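Can a Machine Do the Chores Yet? Testing a Simulated Gripper on Household Tasks
Final report, Intro to Automation, spring term
Kyu-ri Min and Aishwarya Mathew

1. The question

Our project asked whether a robot arm with a plain two-finger gripper could do a few small jobs that people do at home without thinking. We picked clearing a table, wiping a table edge, and picking things up off the floor. We did not have an arm to work with, so everything was done in simulation. The control software was Zadell, the package our department uses for the second-year labs. The rooms came from a set called Villanueva, which has kitchens, dining rooms and hallways with furniture already placed.

We wanted to know two things. How often does the gripper finish the job, and when it fails, where does it fail?

2. Setup

Most of our runs used a room with a wooden table over a dark floor. One side of the floor is bordered by a pale strip and small mosaic tiles. We chose it because it has a lot of surfaces close together, and a home usually does too. The view we recorded looks down over the gripper body and out past the fingers.
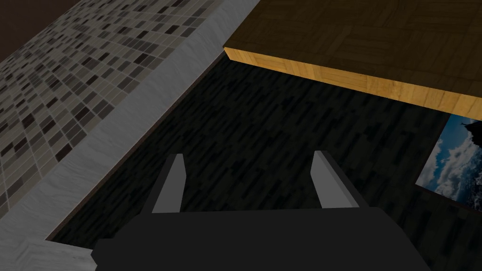

Figure 1. Gripper over the floor next to the table, fingers open and empty.

Each run began with a written instruction, such as "pick up the sponge and put it on the table." The controller then had 2000 time steps to finish. If it ran out of steps, we marked the run as a failure even if it was close. We did 1000 runs in total. Of these, 300 were floor pickups, and the rest were split between the two table jobs.

We tried two controllers. Ramus plans a path from the known shape of the room and follows it. Bellden works from the view alone and picks a new move at every step. We expected Ramus to do better at everything because it is given more information.

3. What happened

Clearing the table was the easiest job for both controllers. The objects stood upright with free space on every side, and the fingers could close on them from almost any direction. Ramus was steady and slow. Bellden was faster but sometimes knocked an object over while lining up, and after that it rarely recovered.

Wiping was harder to score. The gripper could hold the sponge and move it along the edge, but neither controller had a good way to judge pressure. We ended up scoring only whether the sponge covered the full length of the edge. This says nothing about whether a real table would be clean, and we would not count it as a finished chore.

Floor pickups gave the most trouble. Objects near the table had to be reached from the open side, and the arm above the gripper often hit the slab before the fingers got low enough. Ramus would stop and report that there was no path. Bellden kept trying the same approach until time ran out.

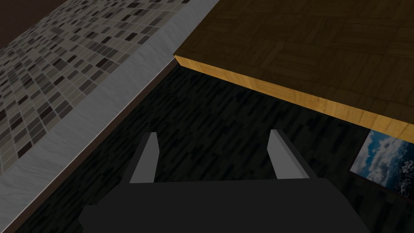 Render by Aishwarya Mathew

We also had problems with the dark floor itself. Bellden was much worse at finding black or brown objects there than white ones -- a dark sock was close to hopeless. Ramus did not have this problem, but only because it was told where the sock was. In a real house no one would be there to type in the position.

4. Discussion

For the jobs we tested, our answer is "partly." A gripper like this can move a cup from one place to another if the cup is in the open. It can't be left alone to tidy a room. The grasp was rarely what went wrong. Most failures came earlier, while getting the fingers to the object past the furniture.

Our results have limits. We used one room for most runs, and the objects were rigid apart from the sponge and the sock. The simulated sock was also stiffer than a real one, which probably helped.

5. Next steps

In March we started a version of the floor task where the arm is allowed to back off and try from another side. It is not finished, and the 2 trial runs we have are not included in the totals. We would also like to repeat the sock test on a lighter floor with the same lighting. The run logs and the scoring sheet are in the course folder.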